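Gripper comparison, part 4

Swapped the Zarner fingers for the Clulten parallel set on the left arm in July and reran the block and ball task at both speeds. Ilze Vaher wrote the controller patch; I only changed the force limit, from 70 to 10 percent. Soft foam deforms at anything higher and the width reading drifts.

Fixed camera first, then the head camera.

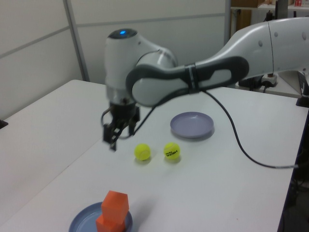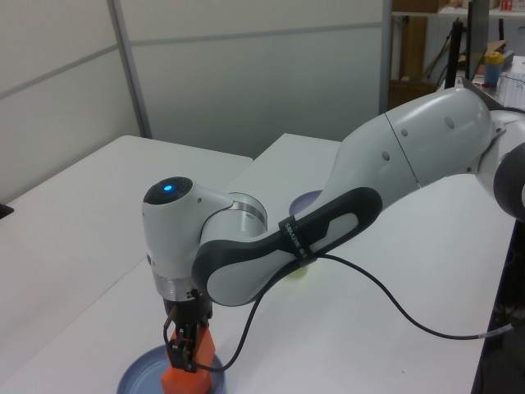
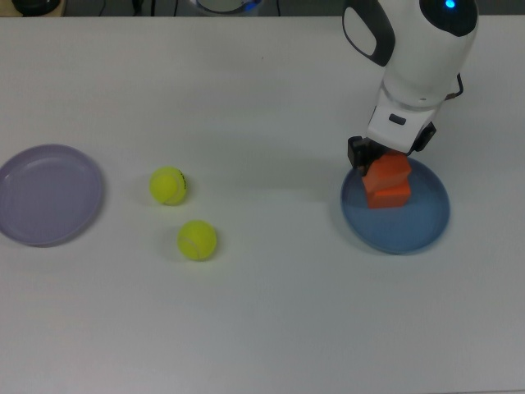
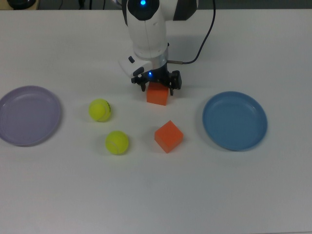
The log for the full run is 3920 lines. Most of the retries come from the approach angle, which Miklós wants to clamp in software. I would sooner remount the wrist. The Zarner set goes back on next for a repeat at the lower limit.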